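The Sokwood Table and the Ayaaba Tray

Small pictures from a long afternoon of sorting

If you've been reading these pages for a while you know I can't leave a tabletop alone. Something always ends up on it – mail, seed packets, a jar of buttons I meant to sew on in the spring – and then one day in November I look at the whole heap and decide that today, finally, everything is going to get a home. This little gallery comes from one of those days. It's mostly about the table itself, which I love more than is reasonable, and about the tray that is supposed to keep it clear.

The table came from Sokwood, a small shop two towns over that sells secondhand furniture and, in the back room, a very good lemon cake. I paid 72 dollars for it, and my brother-in-law and I carried it home with the legs sticking out of the back of his car. I had gone in for a bookshelf. I never did get the bookshelf, and the books are still in their boxes under the stairs, but I have not been sorry for one minute. I walked past that table, put my hand on it and stood there so long that the lady at the counter asked if I was all right.

1. The grain, with a tray and a basket at the edges

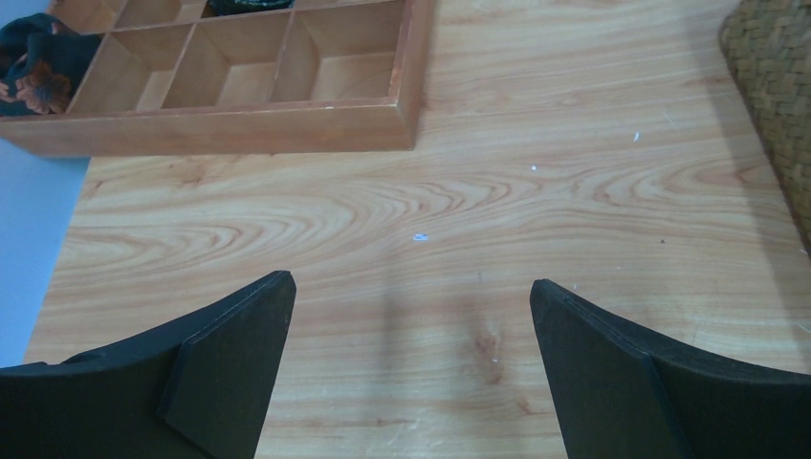

Adaeze Ogunleye wrote in after I mentioned the table last time: "Please, please don't oil it just because it looks thirsty in winter. I did that to my mother's table and it was sticky until Easter. Wipe it with a barely damp cloth, dry it right away, and put felt under anything with a hard bottom. Mine has had felt under everything for two years now and I can still see my face in it on a good morning." I took this very much to heart, Adaeze, and the bottle of oil has gone back to the shed. I cut up an old green hat for the felt, which was a sad moment, but it had moths anyway.

My favorite part is the way the lines loop around inside each other in those long ovals, like a map of hills. When my niece stays over she runs her finger along one loop at breakfast and tries to get all the way back to the start without lifting it, and her oatmeal goes cold every single time. There are a few small knots too, and I wouldn't trade them for a perfect board.

2. Where the small things go

Before I put anything back I like to have it all out in one spot, and I mean all of it, down to the loose rubber bands. It takes longer that way and the kitchen looks dreadful by four in the afternoon, but I've tried doing it one drawer at a time and I only end up moving the same things from one drawer to the next. I make a pot of tea, turn on the radio and accept that supper will be late (it was eggs, in the end, and very nice too).
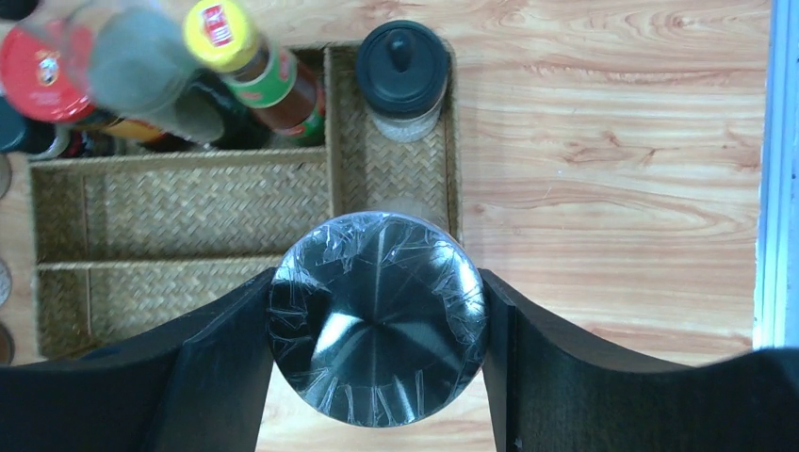 Trays were something I came to slowly. For years I used shoe boxes with the lids off, and then a set of Gevance drawer dividers that were a present and never once stayed where I put them. The woven one is from Ayaaba, and it cost me 44 dollars, which I thought about for over a month before I gave in. Bottles and jars get the top left compartment, and the two long ones beneath it are still waiting for me to make up my mind. Pens, maybe, or candles – I change my mind every time I walk by. I'd like at least one of them to stay free for whatever comes in the door next, though I know myself well enough to doubt it.

A few of you asked how I clean the weave. I use a soft paintbrush, the wide kind meant for trim, and go along each row while I'm on the phone with my sister. Crumbs come right out. If something spills, I blot it and stand the tray on its side near an open window overnight. Pristusus makes a little brush for wicker that a neighbor swears by, but I haven't tried it and the paintbrush was already in the shed next to the oil.

The button jar still doesn't have a place. It's on the windowsill for now, next to the basil, and I'll put up more pictures once I've settled the matter of the pens.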